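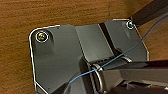 The gripper at work over the metal plate, with the blue wire running across.

Search this site Search Go

"I still dry the glasses myself"

August - by Aarne Keskinen

Hanne Lindqvist has worked for Jendura in Plircombe for many years, and for most of them her working day was made of cups. She is responsible for the five staff kitchens in the building, where 177 people eat their lunch and drink their coffee. Since last winter she shares this work with a robot that the staff call Amico. It is a mobile machine with a gripper, and it was bought through a supplier called Buschmann.

We met on a Friday, before the lunch hour, and she asked if we could talk while she was working. So we did the interview standing.

"In the beginning I was not angry, but I was quiet," she says. "My manager thought that quiet means content. It does not. I was waiting to see which of my hours would disappear."

No hours have disappeared so far. Her contract is the same as before and the pay is a little higher, but the content of the day is different. Earlier she went from kitchen to kitchen with her trolley, emptied the machines, filled them again and wiped the tables. Now she plans the rounds on a tablet in the morning and goes where the robot has asked for help.

"It asks for help quite often," she says. "A spoon that lies under a bowl, a bottle that somebody has put in the sink. For me these are easy things. I take the bottle, I put it on the counter and I have forgotten it already. The robot stops and sends me a message."

I ask how long it takes for Amico to move one plate from the sink to the dishwasher. She answers without thinking: 90 seconds on a good day. She herself needs two or three. But the robot does not mind doing it in the evening when the building is dark, and in one month the five kitchens together produce 3,000 plates. Her shoulder, she says, has noticed the difference.

"I had pain here for many winters. The doctor said that I should lift less, and I said, yes, and who will lift then? This is the part I cannot complain about. I sleep on my right side again."

What she did not expect was the amount of technical work. When Jendura signed the agreement, the staff were told that Buschmann would take care of the machine. In practice the service person comes when he has time, and between the visits there are many small things. Hanne has learned to check screws and to follow a cable with her finger, and she has learned which noises mean something. She had never used a hex key before. Today she has her own set, in a pencil case with a zip.

"My son laughed at me. Then he borrowed them and I had to ask for them back two times."

She would like this to be written in her job description. At the moment it says "kitchen and cleaning duties", as it always did. She has asked for a meeting on this question, and the meeting has been moved twice. "If I look after a machine, then it should say that I look after a machine. It is only one line. But if I apply for another job some day, this one line is important for me."

I ask about the company's side. In the staff newsletter it was written that automation would "free time for service". Hanne read this sentence many times, and she is not sure what it means in her case. Some of the free time went to the tablet. Some went to waiting, especially in spring, when the robot often stood in front of a door and could not decide. And some of it really became time for people. She now puts fruit out in the mornings, and she has had time to speak with the new employees, who come to the kitchen because they do not know where else to go.

"They ask me everything. Where is the printer, who do I tell if I am ill. Before, I answered with my hands in the water. Now I can look at them."

There is also a side that she finds a little sad. People used to help more. When they saw her carrying a heavy tray, they rinsed their own plate and put it in the rack. Now many leave it in the sink and walk away - it is for the robot, they say. She has put up a notice about it, and after one week someone had hung a calendar over the notice.

"You do not feel ashamed in front of a machine," Hanne says. "I understand it. But the machine cannot take everything, and then it is for me after all."
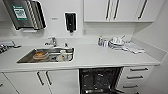 Not everyone in the building sees it in this way. A remark from the next table was that people were leaving their plates long before Amico came, and that Hanne had simply been too polite to mention it. The same voice added that the robot had at least made the problem visible, as there is now a log of every item that was left behind, and no one can say any more that it was the other department.

Hanne thought about this while she was folding a cloth. "Maybe," she said then. "Yes, maybe I was too polite. But I do not like the log. I never wrote down what people did, and I would not like it if they wrote down what I do."

She has raised this too. The log does not store names, she was told, only the kitchen and the hour. In a small kitchen, she says, the hour is enough.

I ask her what she would change if she could decide alone. She wants to be present when the next machine is chosen. Last time she was invited only after the delivery, to see where it would be charged, and it was she who told them that the chosen corner is where the milk crates stand every morning. She would also like one full day of training, in her own language and on paper, and not five short films.

And what would she keep? She would keep the evening rounds as they are, with the robot. She would keep the glasses for herself. Amico can lift them, but she does not like the marks they have afterwards, so she dries them by hand with a cloth before the coffee time.

"It takes me ten minutes," she says. "No one has asked me to stop."

At a quarter to twelve the tablet gave a sound, and she put it in her apron pocket and went to see what it was.

Contact the editors | Copyright Plircombe Working Life | Back to top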